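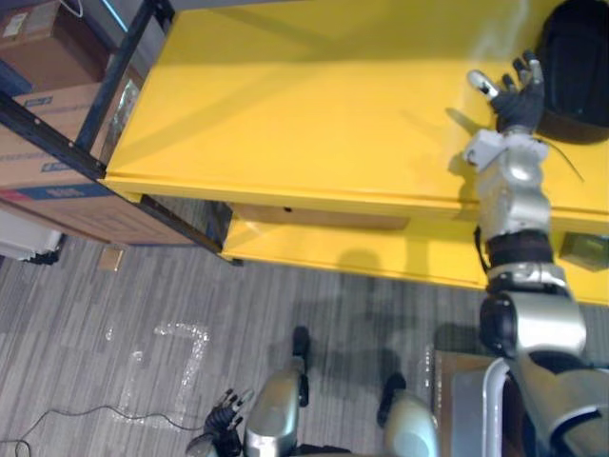
July 2018

Donor model, notebook entry. Picking up from the last set of runs.

Reran the giving model for the Flestar fund with the payout rate as the only thing changed. Started from the flat 2 percent we had been using and stepped it to 3. Everything else held: same starting balance, same growth assumption, same grant list. The 3 percent run still keeps the balance level over the full period, but the margin is thin and a bad opening stretch eats it. The 2 percent run leaves money sitting there at the end, and the board letter will have to say why if we go with it.

Bug in the old sheet. Pledges were being counted in the year they were signed and again in the year they were paid. It only hit the multi-year ones. There were 9 of those in the Lamont list, all on the second tab, and they account for the whole gap we could not explain in the spring. I fixed the lookup and left the old column in, grayed out, so anyone can check it against the printed copy.

Cost per child for the clinic grants. The Notudham and Varard figures can't be compared as they stand. Notudham puts drugs, transport and staff time into one number. Varard leaves staff time out because the district pays for it. I tried adding a staff share to Varard using the Notudham split. It brings the two much closer, but the split comes from town clinics and Varard's are mostly rural, so I would not quote it outside this group yet. Marked it as draft in the sheet.

Sample for the household survey stays at 200. Looked at going bigger. The extra interviews narrow the range a little on clinic visits and hardly at all on vaccination, where nearly everyone gives the same answer. Better to spend the money on a second visit to the same homes. The question about travel time needs rewording. People answered for one way or both ways depending on who asked, and I can't separate them now. Dropped that column from the summary.

Exchange rates: the sheet was pulling the rate on the day it was opened, so totals moved every time somebody looked at it. Changed to a fixed rate for the year, typed in cell B4 of the first tab. Please don't link it to anything.

Still open:

Growth assumption. I want one run with two poor years at the start and one with them at the end.

Overhead on the Lamont grants. The agreement says it is included, the invoices list it separately. Have written to ask.

Staff split for rural clinics. Varard may have time sheets. If they do, they won't reach us before August.

Files are in the shared folder under payout, newest run at the top. The run before the pledge fix is kept in the folder called old.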